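Intermittent faults on the right arm, part 3

15 February 2020

The right arm dropped off the bus again, always during the second fold and never during homing. Nomotik's log gives a timeout on joint 4 and nothing else. The arm holds position for 30 ms, then the brakes engage with the gripper still closed.

I had blamed the driver board. Swapping it in January bought 4,000 clean cycles, so I closed the ticket. That was a mistake. The new board came with a new connector, and I had changed two things at once.

With the covers off, the resistance on the signal pair jumps when the wrist rolls inward. The conductor is broken inside the jacket, close to the strain relief. The outside looks fine - I checked it twice under a magnifier before trusting the meter.

Cable routing is the cause. On the reach across the table the bundle has too much slack and ends up lying on the work.

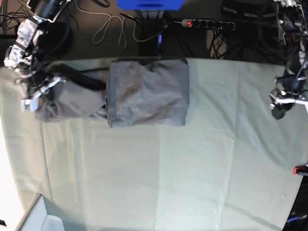
Tipene Kereama wrote back that rerouting alone won't be enough: the timeout should open the gripper before the brakes come on, or the next fault will drag the cloth and whatever is clamped to it. He would also set the limit on wrist roll lower until the new harness has some hours on it.

The roll limit is in. The release order needs a firmware change, and I haven't started it.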